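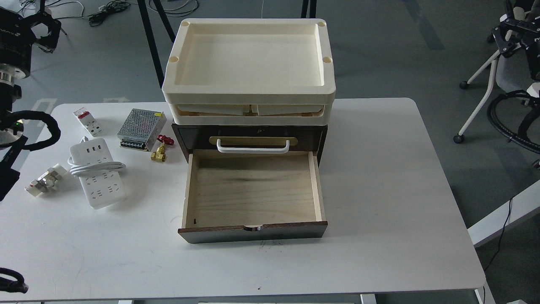
Figure 2. Drawer cabinet on a white table, lower drawer open.

4.2 Supporter replies as a measure of mood

Several club studies treat replies to a manager's post-match remarks as a reading of how the fan base feels. We doubt this. Lorente and Vidal coded 300 replies posted after Gamley's home loss to Villanueva and reported a "collapse in trust" in the coach. Their sample came from the first 21 minutes after the final whistle, when angry people are the ones typing. The paper gives no baseline from a win, or even from a dull draw.

We recoded 200 of the same replies with two readers, Alcaraz and Foulkes, working apart. They disagreed most often on sarcasm, and sarcasm was everywhere. A reply such as "great stuff, same again in December" was scored as support in the first study. Neither of our readers took it that way.

Hämmerli has argued that errors of this sort cancel out over a season. Perhaps they do, but he offers no test, and his data cover a single club -- one with an unusually loud online following. Until someone compares replies with season-ticket renewals or a proper survey of people in the stands, we would not use them to say what supporters think of a coach.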